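News > Press Releases > Workplace

About Products Newsroom Careers Contact

Gureck Puts Two-Armed Robot on Pen Packing Line, Promises Little Until December

8 February 2024 – Gureck has started a trial of a two-armed robot at its Wostness plant, where staff inspect and pack pens for the Herel range. The company is making no claim that the machine is faster than the people beside it. At present it is slower.

The robot handles 2,000 pens a week. It picks up each one, holds it upright and passes it to the second arm for boxing. Of the first week's pens, 203 had to be handled again by hand.

"I have sat through plenty of sales talks about freeing people from dull work," said Ese Babalola, operations manager at Wostness. "Then somebody has to stand next to the machine and clear its mistakes, and that's dull work too. I want to see the hours before I call this an improvement."

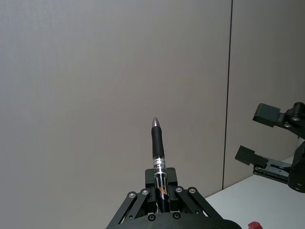

Eight packers work on the line. Four have been trained to stop, reset and reload the robot, and they are paid a higher rate for those shifts. No jobs will be cut during the trial. Gureck has made no commitment beyond it, and the packers have asked for one in writing.

Chutima Thammasiri, a packer and shift representative, said sore wrists are a real problem and she would be glad to see fewer of them. "But if the line speed goes up to pay for the robot, we're back where we started," she said.

Khamphan, which supplied the software, will not take part in the review. Results go to staff in December – good or bad – before any decision to buy.

Contact: Gureck Press Office, Wostness | © 2024 Gureck. All rights reserved. | Back to top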